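2023-09-18
By Danica Nikolaidis, field data lead, Sondard

Progress report to Clirnex: outdoor path-following examples, August period

1. Status

Collection on the waterside route is complete for the period. The delivered set holds 351 segments that passed review. Each segment is a continuous stretch of forward travel with synchronized camera frames, wheel odometry, steering command and operator input. Training on the set has started; evaluation results are partial and are given in section 5.

The inland route (Banonel) is behind plan. The access agreement was signed later than the schedule assumed, and only the survey pass has been done. We ask that the inland deliverable move to the next reporting period. The total number of segments owed under the agreement does not change.

2. Purpose of the waterside route

The navigation model trained in the spring performed acceptably on plain sidewalk and poorly wherever the surface carried a strong pattern. It treated joints and color changes in the paving as edges of the drivable area and steered to stay between them. On long straight stretches this produced a slow weave. At changes of surface it sometimes produced a stop.

Adding more plain sidewalk would not have corrected this. We needed examples in which the surface pattern is strong, the true boundary is something else, and the operator drives straight through the pattern. The promenade provides both: several kinds of decorative paving along one continuous path, with a post-and-rail fence and water on one side and planting on the other. The fence is also useful in its own right. It is open, the water shows between the rails, and the earlier model had seen almost no boundaries of that type.

3. Method

Svyatoslav Kravchuk drove most of the segments by remote control, walking behind the platform. A second operator took the remainder so that the set would not carry one person's steering habits. Operators were told to hold a steady line, to leave a constant margin to the fence, and to make no correction for changes in the paving.

A portion of the segments begins from a deliberate offset or heading error, after which the operator recovers to the normal line. These are tagged separately. In the first version of the protocol the setup maneuver was recorded along with the recovery, and the model would have learned to drive toward the fence. The recorder now starts only when the operator presses the recovery button. Segments made under the old protocol were trimmed by hand.

Any segment in which a person came close to the platform was ended by the operator and excluded from this set. Interaction with pedestrians is covered by a different work package.
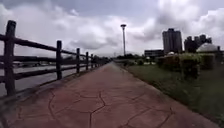
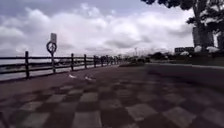

Waterside route under overcast sky: stamped paving in the first view, checkerboard paving in the second.
Photos: Sondard

The two surfaces fail differently under the old model. Irregular grooves cause small, frequent steering corrections with no preferred direction. The checkerboard is worse at close range, where the contrast between squares is strongest, and the model tends to lock on to a line of squares and follow it. Both cases now have their own tag in the index so that your team can weight them separately.

Small items on the paving are not labeled in this release. We considered a label for light-colored marks and scraps and found that two reviewers often disagreed on whether a mark was flat or raised. The frames are retained and can be labeled later if the depth data proves good enough.

4. Review and rejected material

Every segment was watched once at full speed by someone other than the operator who drove it. Reasons for rejection, in order of frequency, were interruption by passersby, loss of synchronization between camera and odometry, and operator error.

The synchronization fault was traced to the logging unit supplied by Schwaiger. Under sustained load its clock drifted, and after around 20 minutes the offset was large enough to matter for steering labels. We now restart the unit between runs and check the offset at the end of each one. A firmware change has been requested. Until it arrives, the restart costs time on every run but no data.

Lighting remains a gap. Most of the set was recorded under cloud, with soft shadows or none. Hard shadows from fence rails and trees would fall across the path as high-contrast bars, and we expect the current model to handle them badly – they resemble the paving problem closely.

5. Early results

A model retrained with the new segments was run on held-out portions of the same route. The weave on patterned paving is visibly reduced. Stops at surface changes still occur, mainly where the change is abrupt and runs across the full width of the path. We have not tested on patterned paving elsewhere, and the result should not be read as general until the inland route is available for comparison.

Fence margin is steady in normal travel. In recovery from large heading errors the model turns later than the operators did. More recovery examples are the likely remedy, and 18 additional starting positions have been laid out for that purpose.

6. Next period

Work at Banonel starts as soon as the platform returns from service. Two short visits to the waterside route are also planned, both in direct sun, to cover shadows and the new recovery positions. No change to the budget is requested.

Decisions needed from Clirnex: approval of the revised inland date, and confirmation that the surface tags can stay in the index format as delivered.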